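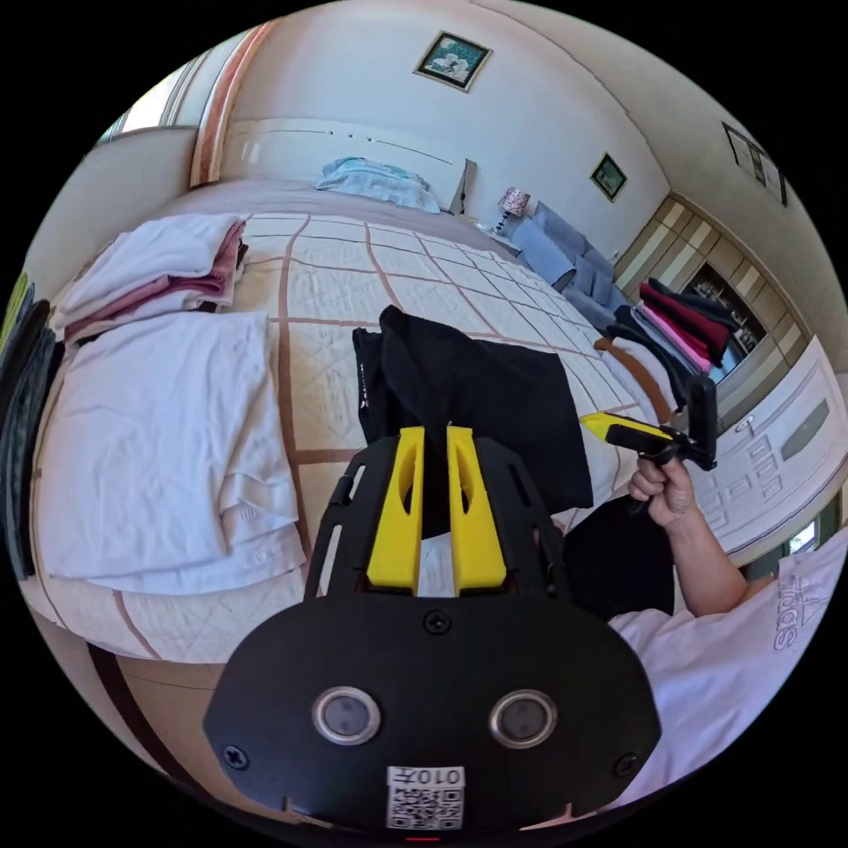
The clothing and linen work at Skerkholm is now in its second quarter, and this report covers January to March. Most of the effort has gone into getting clean clothes and towels folded and put away on the same day they come back from the wash. The bed is the main folding surface, because the room has no table big enough. Towels are folded before the clothes and stacked towards the head end, the pink and the white in one pile, with dark clothing kept in a pile of its own. We tried the sofa along the wall for this in January and gave up within two weeks as it is too low to work at.

Spending to date is £929. The larger part went on hangers, shelf liners and replacement towels from Thepsuriya, and the rest on washing powder and a second drying line for the yard. £400 is left for the final quarter. We do not expect to ask for more, but we would like to move the amount set aside for storage boxes across to hanging space. The boxes we bought first have lids that do not stay shut when they are full, and clothes put in them tended to be forgotten.

We sorted 88 garments in February. Each was checked for missing buttons and split seams and then hung, folded or put in the mending bag. The mending has gone slowly. Tetilik took the first bag and returned it in good order, but the second is still with them and we have no date for it. Zips are the main difficulty.

The other change was to the order of the wardrobe. It used to be arranged by season, which meant that half of it was never opened up properly. It is now arranged by how often things are worn, with shirts and tops on the rail and folded items on the shelves below.

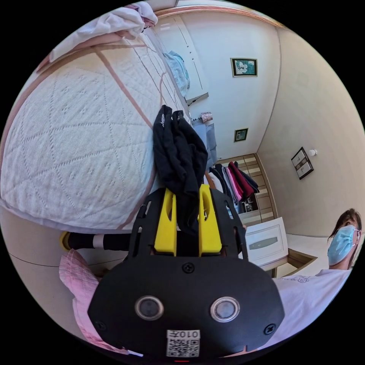 Silvia Sokol thinks the rail is still too full and would take another third of it out before the summer. She also asked for the shelves to be labelled, as new helpers put jumpers wherever there is a gap and the next person has to start again. We agree about the labels and have ordered them. On the rail we would prefer to wait until the mending is back, when we shall know what has to fit.

Attendance at the folding sessions was steady apart from one week in February when the boiler was out. Sessions start at 10 and are usually finished by noon. People now work from a short written sheet - towels, tops, trousers, small items - and it has cut down on questions. Socks remain a nuisance and we have no good system for them.

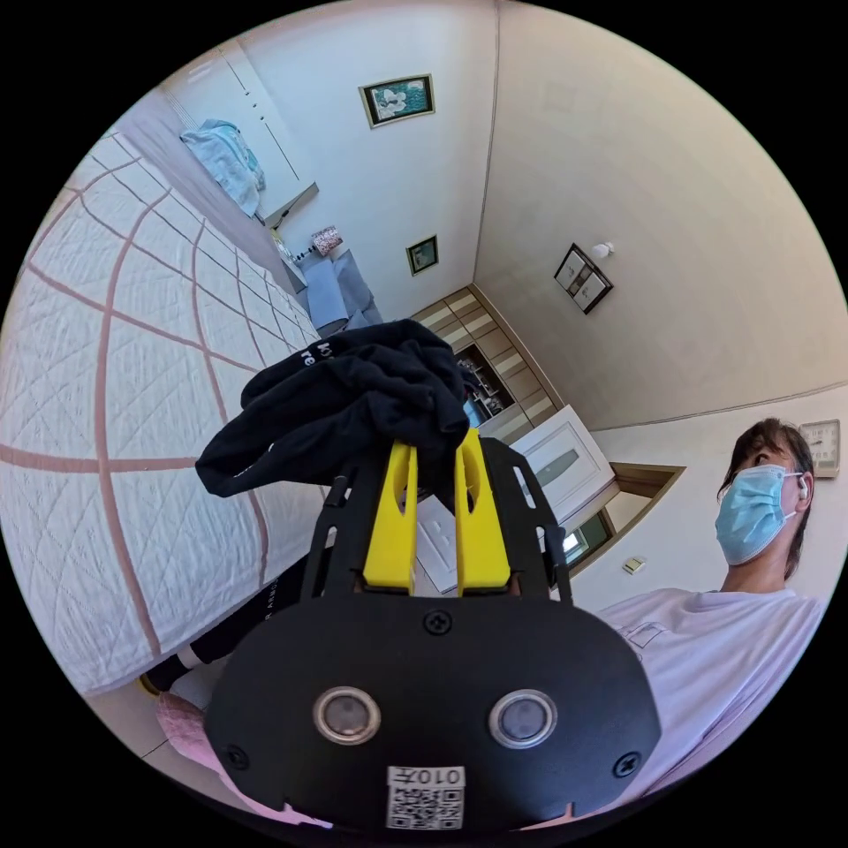
Dark clothes take longer than anything else in the load. Seams and labels are hard to find, lint shows up badly, and two black tops are easily folded into one another by mistake. Laying them out on a pale cover helps. The quilted bedspread, with its pink stripes marking out large squares, also gives people a straight line to fold against, and we have begun to use the squares as a guide when we show the method to someone new.

For the next quarter we plan to finish the labels, get the second mending bag back and fit the extra hanging space if Brikov agrees to the change in the budget. We would need a decision by the end of April to have the rail up in May. Receipts are attached in date order, except for the one for the washing powder, which will follow.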